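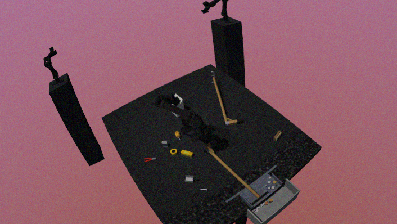

Black speckled tabletop, seen from above

Thread: Dark worktops, would you have one again?

plukia_kitchens22
Our fitter at Clitano quoted 2159 for speckled black, or 1882 for plain grey. Does black show every crumb?

Bangash
Had black for 9 years. Crumbs are fine, limescale round the tap is the problem. I'd take the grey.

oldrange
Disagree. A bit of vinegar shifts limescale. Grey looks tired quickly.

Bangash
Vinegar ruined the finish on mine. Ask what it's made of first.

plukia_kitchens22
Will ask. Water is hard in Prevunham so that matters.

22 replies | 9 shares

Reader comments
mopandbucket: Dry it after use and either is fine.
tealeaf: Went grey in March, no regrets.

Contact us | Back to top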